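Forums > Shop Floor > Automation and Staffing > Two-arm cell on cup handling, what happened to the operator role

Posted by f_rengifo, March 24, 2025

We handle returned drinkware for office coffee service at Owino. Cups and mugs come back in totes, get sorted, get placed on a shelf with the handle to one side, and go on to inspection. In December management approved a two-arm bench cell for the placing step. I run the shift that works next to it, so these are notes from the labor side.

The manual station did 298 pieces an hour with two people. The cell does 80. The rate was known when it was approved. The argument was that the placing step is the one people ask to be rotated off of, and that a slow machine running through breaks and shift change would cover part of the gap.

What changed in practice:

- One of the two placing jobs was rewritten as "cell attendant". Same pay grade. The attendant resets the bench, clears faults and tags recordings of failed picks.
- Rotation got shorter. Gilberto and Ruth used to trade every hour. Now one attends and the other places by hand at the old station, and the hand placer has no partner to talk to.
- Fault calls go to the attendant first, maintenance second. There was no training document for this until I wrote one.

Bench with cups on it, and the view from a wrist camera during a fast move:

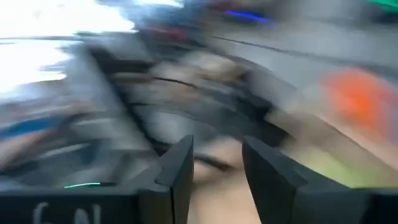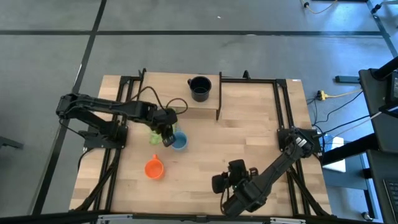 Questions for the group

1. Does anyone grade the attendant job above the job it replaced?
2. Who owns the tagging work, production or engineering?
3. Is a recording with that much blur worth a person's time to tag?

---

v.amato wrote:

On 3: no. We filter by arm speed before anything gets to a person. If the wrist is moving fast, the wrist view is dropped and the tagger gets only the overhead view. Your second picture is enough to tell an orange cup from a green one and to see which way the mug handle points. The first is not enough to tell anyone anything about a cup.

---

mwakalinga_v wrote:

Disagree with dropping them. At Utex we kept the fast segments and tagged them "in transit", nothing more. It takes a second each and the timeline stays continuous. When you cut segments out, the attendant can't line up a fault with the log, and then maintenance asks the attendant to remember what happened.

On 1: yes, one grade up, after a long argument. Clearing faults is a technical duty. If the person decides whether to restart or call, that is judgment and it should be paid as judgment.

---

rokent_line2 wrote:

I don't see the case for a grade. 80 an hour against 298 means most of the work is still by hand. The attendant is watching a bench. Our hand packers would file a grievance the same day if the watcher got more than they did.

---

f_rengifo wrote:

The watching is the part people complain about. Ruth Apaza logged 290 interventions in her first month as attendant, and a good share of those were at the shelf, with handles. She says she went home more tired than from placing. I can't put that in a rate calculation, but I believe her.

---

mwakalinga_v wrote:

Put the 290 in front of whoever sets grades. That is the number that moved it for us, interventions per month and not pieces per hour.

---

v.amato wrote:

Fine on the log alignment, I had not considered that. Keep the segments, hide them from the default view. I would still not have production people doing the tagging. It is engineering work that was handed over with no hours attached. At Drarkatar it was two hours a shift before someone measured it.

Also get the cords by the bench off the floor if your attendant walks on that side. I count that as a staffing issue too - one more person is over there now than in the layout drawing.

---

f_rengifo wrote:

Agreed on the cords, I have a request in for overhead drops. Tagging hours will be measured starting next rotation. I will post the split between attendants when I have it.

Last updated: 5 replies hidden, thread open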